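Werkstatt-Tipps: Topfdeckel abheben per Fernsteuerung vorführen

Die Hinweise gelten für Demonstrationen mit einem einzelnen Arm, Greifer und Tiefenkamera am Handgelenk. Ein Satz besteht bei uns aus 15 Durchgängen, danach wird die Lage des Topfes geändert.

1. Halterung und Kabel prüfen
Schrauben am Winkel zwischen Kamera und Greifer vor jedem Satz nachziehen. Das Kabel steckt am unteren Ende der Kamera und braucht Spiel für die volle Drehung des Handgelenks. Handgelenk von Hand in beide Endlagen drehen – spannt das Kabel, neu verlegen.

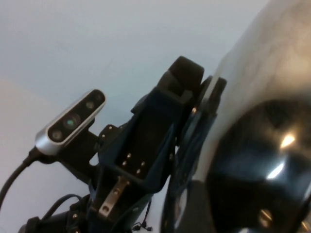
2. Griffpunkt festlegen
Den Deckel immer an derselben Stelle fassen. Wechselt der Griffpunkt innerhalb eines Satzes, lernt das Modell einen Mittelwert, der nirgends passt. Finger langsam schließen, 2 Sekunden halten, dann erst heben.

3. Deckel kippen
Beim Abheben eine Seite zuerst anheben. Polierter Edelstahl spiegelt den Raum und stört die Tiefenmessung, der Kippwinkel sollte deshalb in allen Durchgängen ähnlich sein. Kabelschlaufen laufen in dieser Stellung leicht vor den Deckel. Zange und Ablage bleiben rechts auf der gerasterten Matte.

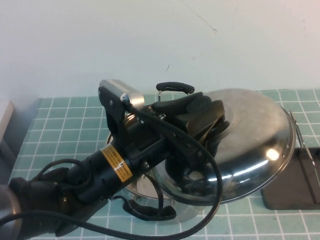
Foto: Apinya Intarasuk / Werkstatt Hemmin

4. Ablegen
Deckel mit dem Rand zuerst aufsetzen, Finger öffnen, Arm senkrecht zurückziehen. Pausen über 4 Sekunden beim Schneiden entfernen. Abgebrochene Versuche getrennt speichern und mit Grund benennen (Kabel, Griff, Kollision).

Ergänzung von Ashley Kershaw: Bei Handführung die Hände hinter dem Kameragehäuse halten, sonst sind sie in der Aufnahme.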